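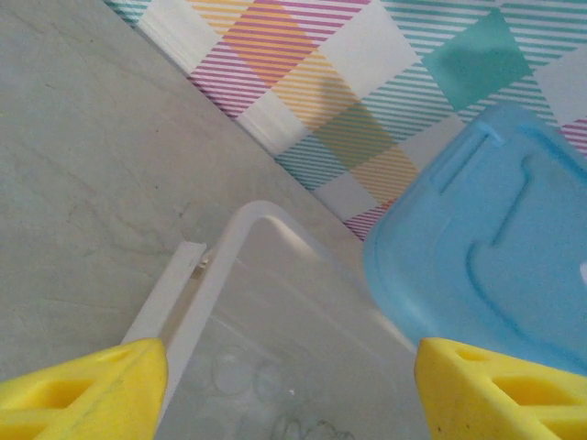 Figure 2. Wrist camera view with the clear bin between the two yellow fingers and the light blue lid lying partly over the bin's right side.

2023-11-05
Dilwyn Gronow and Carys Beddoe

Print this page | E-mail this page

4. The false grip fault

Failures are usually the part of a robotics paper that gets squeezed into a paragraph near the end. We are giving this one a full section, as it taught us more about the Braneo cell than any of the runs that went well, and we had a wonderful time chasing it down.

4.1 What went wrong

The fault is easy to state. The gripper closes on a clear bin, the controller reports a firm hold, the arm lifts, and the bin stays where it was. In the milder form the bin comes up at a slant and slides out before the arm has cleared the table. In both forms the Kedier controller carries on with the task as if the bin were in hand, moves to the drop point, opens the fingers over nothing and marks the step as done.

That last part is what makes it a safety matter for us. A robot that drops a bin and stops is a nuisance. A robot that drops a bin and keeps going will next swing its arm through a space it believes to be clear, and in a cell with two arms that space may well have the other arm in it. We had one contact between the arms in June that we can trace directly to a false grip. It was at low speed and the only damage was a scuffed finger, but it was enough for us to halt all shared tasks until we understood the cause.

Our log for the study holds 1,673 closings of the gripper. Of these, 1,622 ended in the state the controller reported. The rest did not, and all of them were reported as good holds. We found no case of the opposite error, in which a sound grip was reported as a miss. An error that leans so completely one way is a gift to anyone looking for a cause!

4.2 How the controller decides

The controller uses finger width and motor current to decide whether it is holding something. If the fingers stop short of fully closed and the current rises past a set level, the grip is called good. The camera guides the approach, but its view is dropped from the decision once the fingers begin to move. This was a choice we made early on, to save time, and it worked very nicely on the solid blocks we used for tuning.

Bins and lids are a different sort of object. The yellow fingers are open structures with windows in their sides, and they are meant to give a little under load. We like them a great deal. They are light, they can be reprinted quickly, and they forgive a poor approach that a stiff metal finger would punish. The same give, though, means that pressing on something and holding something can look much alike to a motor. A fingertip that has come to rest against the edge of a lid, with its partner pushing on the wall of a bin, will produce a rise in current and a width greater than zero. Both tests pass.

Replaying the failed closings beside the camera record brought out a pattern that we had missed for weeks. The trouble gathered around arrangements like the one in Figure 2, where a lid rests partly over the bin and a fingertip has to come in just below the lid's edge. If the approach is slightly high, the tip meets the lid first. The lid then shifts or tips, the finger slows, and the current climbs. By the time the other finger arrives at the bin, the controller has already made up its mind.

The clear plastic adds to the problem. Seen from the wrist, the gray table shows faintly through the bin walls, and the software that picks the approach height is left to work mostly from the rim. Where the lid covers the rim, it must guess where the wall goes next. Its guesses are good, to be fair to it, and we were pleased to see how often it found a wall that we ourselves had to squint at. A small error in height is harmless with an open bin. With a lid in the way, it is the whole difference between a hold and a false grip.

4.3 Reproducing the fault

We wanted to cause the fault on purpose before trying to cure it. Beddoe laid the lid across the bin by hand at different angles while Gronow stepped the gripper closed in small moves, stopping after each one to read width and current. The first clean false grip came before lunch on the first day, and there was cheering. 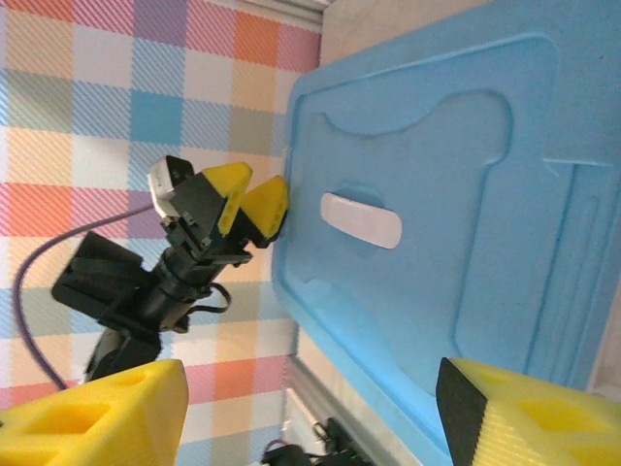
Stepping slowly let us separate two stages that run together at full speed. In the first, a fingertip touches a rim and the finger bends. The current goes up gently and levels off. In the second, the object between the fingers is squeezed from both sides and the current goes up again, more sharply. A true grip has both stages, or only the second. A false grip has the first stage alone, and at working speed its gentle rise is steepened by the momentum of the closing fingers until it crosses the set level. We had been reading a bump as a squeeze.

We also checked the less exciting suspects. Cable drag on the wrist was measured with the cables tied back and with them hanging free, and it made no difference to the current reading that we could find. Swapping the fingers for a fresh pair changed the size of the first stage slightly and left the pattern as it was. The Vamari force pad, placed between the fingers by itself, agreed with the motor reading on every squeeze, so the sensor side was sound. The fault was in how we judged the signal.

4.4 Changes made

Two changes followed. The controller now waits for the fingers to settle and then gives a second, short squeeze before calling a grip good - a bent finger relaxes under this test, while a held wall pushes back. It also makes a low test lift and compares the wrist camera view before and after. If the bin has not risen with the gripper, the arm stops, opens and asks for help.

The second squeeze is cheap and we would recommend trying it on any gripper with soft or springy fingers. The test lift costs more time, and on clear bins the image comparison is still weaker than we would like. Shared tasks remain off until the test lift has been run with both arms in motion, and the scuffed finger is still on the arm, working perfectly well.

Contact: Dilwyn Gronow, Braneo project | Copyright 2023 the authors | Back to top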